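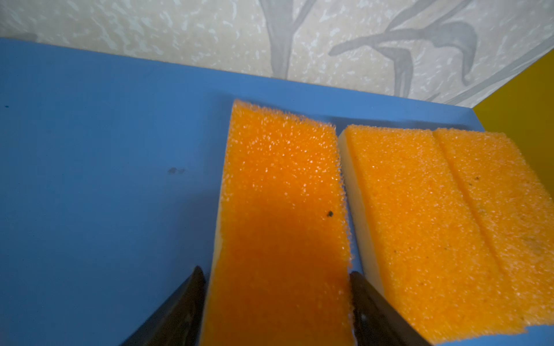
台所用スポンジは、置き場所と色のどちらを先に決めるべきか。

置き場所を先に決める。色は置き場所の数が確定してから割り当てる。

以上が本稿の主張である。以下、その根拠と運用上の条件を述べる。対象は軟質ポリウレタンフォームを主体とする一般的な食器洗い用スポンジとし、セルロース製、金属たわし、アクリル毛糸のたわしは比較のために触れるにとどめる。

## 順序が逆になる理由

店頭でスポンジを選ぶとき、買い手が最初に受け取る情報は色である。橙、黄、桃、緑などが袋詰めで並び、袋の中には複数の色が混ざっている。帰宅した買い手は色を見て用途を決める。橙は食器、緑は鍋、黄は流し、という具合に割り当てが進み、その後で置き場所を探す。ところが流し台の周囲に確保できる水切りの位置は、多くの場合一つしかない。結果として、用途の異なるスポンジが同じ籠に重ねて入れられる。

重ねられたスポンジは、互いの接触面から水が抜けない。下側の一つは上側から落ちる水を受け続ける。流しの縁を擦ったものが上にあり、グラスを洗うものが下にあれば、色で用途を分けた意味は接触の時点で失われる。色分けは識別の手段であり、隔離の手段としては働かない。混同されやすい点なので、最初に書いておく。

私はJukiditzという共用調理場で、備品の仕様と配置を担当している。借り手が時間単位で入れ替わる施設で、流しは2槽、スポンジの用途区分は3である。開設時には色の割り当て表だけがあり、置き場所の規定はなかった。割り当て表は正確に書かれていて、誰が読んでも間違えようのない内容だった。それでも食器用と流し用は毎日のように同じ受け皿に並んでいた。表に不備があったとは考えていない。受け皿が一つだったのである。

## 姿勢の問題

置き場所を決めるというとき、平面上の位置だけを指定しても足りない。スポンジの姿勢まで含めて指定する必要がある。

直方体のスポンジには、面積の異なる三種類の面がある。最大面を下にした状態を平置き、長辺に沿った細い面を下にした状態を横立て、最小面を下にした状態を縦立てと呼ぶことにする。平置きでは最大面が塞がれ、反対側の一面と側面だけが空気に触れる。横立てと縦立てでは、最大面の両方が空気に触れる。露出面積の差は計算するまでもない。

ただし縦立てと横立てのどちらが優れるかは、露出面積だけでは決まらない。多孔質体の内部に保持された水は、重力で下方へ移動し、下端付近に飽和した層を残す。層の厚さは主に孔の大きさと濡れ性で決まり、姿勢による変化は小さい。したがって、底面積が小さいほど飽和層の体積は小さくなる。縦立ては底面積が最小であり、自重で抜ける水の量ではこの姿勢が有利になる。

欠点は安定性である。含水したフォームは軟らかく、支えのない縦立ては傾き、やがて倒れる。倒れたスポンジは平置きと同じ条件になる。さらに、倒れた先の面がどの程度清浄かは管理できない。縦立てを採用するなら、両側から軽く支える構造が要る。支えは面で当てず、棒または細い爪で当てる。面で挟めば露出面積が減り、縦立てにした理由が半分失われるからである。

横立ては中間的な解になる。安定性は縦立てより高く、支えが片側で済む場合もある。奥行きの取れない窓際などでは横立てを選んでよい。平置きを選んでよい条件は、受け面が網で、かつ網の下に空間がある場合に限られる。

## 研磨層の向き

研磨不織布を貼り合わせたスポンジでは、姿勢に加えて向きの指定が必要になる。不織布側は繊維間の隙間が粗く、水は保持しにくいが、食物片を捕捉しやすい。フォーム側はその逆の性質を持つ。接着層は水の移動を妨げるため、二つの層は別の速さで乾く。

立てて置く場合、私は不織布側を壁に向けることにしている。乾きの遅いフォーム側を開放側に置くためである。これに対して、同僚のDzifa Baidooは不織布側を手前に向けるべきだと主張した。捕捉された食物片が目に入らなければ、次の使用者はすすぎ直さない、という理由である。

この指摘は軽視できない。乾燥条件だけを考えれば私の配置がよく、点検のしやすさを考えれば彼女の配置がよい。共用施設では使用者の注意力を設計の前提に置けないので、点検しやすいほうを採るべきだという議論には筋が通っている。私は現在も壁向きを支持しているが、それは壁との間隔を指一本分以上取れる場合の話である。間隔が取れず壁に密着するなら、手前向きに譲る。食器棚の配置図には、その旨を但し書きとして加えた。

## 受け皿と敷物について

水切りの受け皿は、しばしば有害である。穴のない受け皿は、スポンジから出た水をその場に留める。底のリブが低ければ、溜まった水は再びスポンジの下端に接し、毛管作用で吸い上げられる。受け皿を置くなら、底面とスポンジ下端の間に十分な高さを取り、使用後に水を捨てる作業を手順に含めなければならない。捨てる作業が守られないと見込まれるなら、受け皿は撤去し、水が直接流しに落ちる位置へ移す。

吸水性の敷物をスポンジの下に敷く方法も見かける。短時間であれば排水を助けるが、敷物が飽和した時点で効果は消え、濡れた布とスポンジが密着した状態が続く。交換と洗濯の負担も増える。Jukiditzでは敷物を一度導入し、7月に廃止した。洗濯物が一種類減ったことのほうが、管理上の利点としては大きかった。

珪藻土の板は吸放湿の速さで優れるが、洗剤成分で目が詰まる。表面を定期的に研磨する前提なら使用できる。研磨しないなら、単なる硬い板として扱うのが妥当である。

## 色の割り当て

置き場所が確定して、初めて色の検討に入る。ここでの原則は単純で、色数は置き場所の数を超えてはならない。置き場所が二つしかない台所で三色を使えば、どこかで必ず同居が生じる。用途を三つに分けたいなら、先に三つ目の置き場所を作る。作れないなら用途を統合するか、三つ目を使い捨てに切り替える。

次に、色と用途の対応には背景との差を考慮する。台所の壁や作業台の色に近いスポンジは、置き忘れに気づきにくい。作業台が青系であれば橙や黄は見つけやすく、木目の台では黄や淡い茶は沈む。清潔感という理由で白を選ぶ人もいるが、白いスポンジは白い琺瑯や人工大理石の流しで見失われる。流しの底に落ちたまま一晩水に浸かったものは、翌朝の乾燥条件以前の問題を抱えている。

明度差も必要である。色相だけで区別すると、照明の色や見る人の色覚によって識別できなくなる。同じくらいの明るさの赤と緑を食器用と床用に当てるのは避けるべきで、採用している施設があれば見直しを勧める。形状の差を併用すれば、さらに確実になる。角を一つ落とす、という加工は古くからある方法で、鋏だけで済む。使用中に濡れた手で触れても判別できる点でも優れている。私は流し用の一隅を斜めに落としている。

ただし、切り落としを用途の格下げの印に使うことと、固定用途の印に使うことは混用してはならない。食器用として使い古したものの角を切って掃除用に回す習慣は広く行われている。経済的ではあるが、劣化したフォームは破断した細片を落としやすく、掃除の対象に細片を残す。私は格下げに反対である。掃除用には掃除用の新品を置き、どちらも寿命が来たら廃棄する。

この点ではWanpen Rattanakulと意見が合わない。彼女は施設の仕入れを担当しており、廃棄量を増やす提案には慎重である。彼女の案では、食器用から外したものは排水口の清掃に一度だけ使い、その場で捨てる。一度だけという条件が厳密に守られるなら、私の反対理由はほぼ消える。守られなかったときに見分ける手段がないことが残る論点で、現在のところ決着していない。

## 費用

専用の支え具を導入する費用は、反対意見として最も多く挙がる。Jukiditzで採用したDrillusの支え具は、棒材を曲げただけの品で、一個800円だった。壁用の金具と排水側の手直しを含めた総額は2189円である。個別の内訳を公開する必要はないと思うが、この額で高いか安いかを判断するには、比較対象を間違えないことが大事である。

比較すべき相手はスポンジの単価と考えられがちだが、妥当ではない。スポンジ自体は安価で、支え具の有無によって交換間隔が多少変わっても、節約額は小さい。比較すべきは、置き場所をめぐって発生していた作業である。籠を洗う、受け皿のぬめりを落とす、濡れた敷物を替える、どれが食器用かを借り手に説明する。こうした作業の時間を費用に換算すれば、支え具の額は議論の対象から外れる。

家庭では事情が異なる。使用者が固定され、説明の手間がなく、用途も少ない。支え具を買わず、水栓の根元と壁の間に立てかけるだけで足りる台所もある。洗濯ばさみで吊るす方法も、露出面積と排水の両面で優秀である。見た目を理由に退ける人は多いが、性能上の欠点はほとんど見当たらない。挟んだ箇所の圧縮が残るので、毎回位置をずらすとよい。

## 反論への回答

想定される反論を二つ取り上げる。

第一は、絞れば足りるという意見である。手で強く絞れば保持水の多くは抜けるため、その後の姿勢の影響は相対的に小さくなる。物理的には正しい。ただ、絞りの強さは使用者ごとの差が大きく、同じ人でも作業の終わり際には弱くなる。姿勢の指定は、絞りが不十分だった場合の下限を引き上げるために行う。絞る手順を省いてよいという趣旨は含まない。また、ねじって絞ると接着層の剥離が早まるので、手のひらで挟んで押すほうがよい。

第二は、乾かすより頻繁に替えるべきだという意見である。交換間隔を短くすることに異論はない。へたりや破れ、臭いがあれば、予定日を待たずに替えるべきである。しかし新品も、平置きの籠に入れた当日から湿った状態に置かれる。交換は古い個体を取り除く措置であり、置き場所の条件には何の変更も加えない。二つの対策は対象が異なるので、一方を理由に他方を省くことはできない。

なお、煮沸や電子レンジによる加熱は本稿では推奨しない。研磨層や接着剤の耐熱性は製品ごとに違い、包装の表示を確認せずに一般論として勧められるものではない。表示を読んで可とされているなら、その範囲で行えばよい。

## 施工時の寸法

最後に、置き場所を決める際の実務的な指示を記す。まず、使用するスポンジを十分に含水させ、その状態で寸法を測る。乾いた状態の寸法で支え具を選ぶと、膨らんだスポンジが爪の間で圧迫され、取り出すときに爪ごと動く。圧縮包装の製品はとくに差が大きい。

支え具の爪の間隔は、含水時の厚みにわずかな余裕を加えた値とする。余裕が過大であればスポンジは傾き、上端が隣に触れる。隣り合う置き場所の間隔は、片方が倒れても他方に届かない距離を取る。流しの幅が足りず、この距離を確保できないときは、高さをずらすと濡れた上段の水が下段に落ちるため、奥行き方向か反対側の壁へ逃がす。

洗剤容器は支え具の風上側に置かない。窓や換気扇による空気の流れは、台所ごとに紙片を垂らして確かめられる。背の高い容器が流れを遮っている例は多く、容器を反対側に移すだけで改善することもある。

配置が決まったら、支え具の横に用途を文字で表示する。色はその後に選び、文字と同じ順に並べる。指定した色の在庫が切れたときは、別の色を暫定的に充ててもよい。置き場所に用途が書いてあれば、色が入れ替わっても運用は続けられる。逆の順序で組んだ台所では、この代替ができない。

Jukiditzの配置図は2024年10月11日（金）の版を現行とし、壁向きの但し書きと、排水口清掃に関する未決事項を備考欄に残してある。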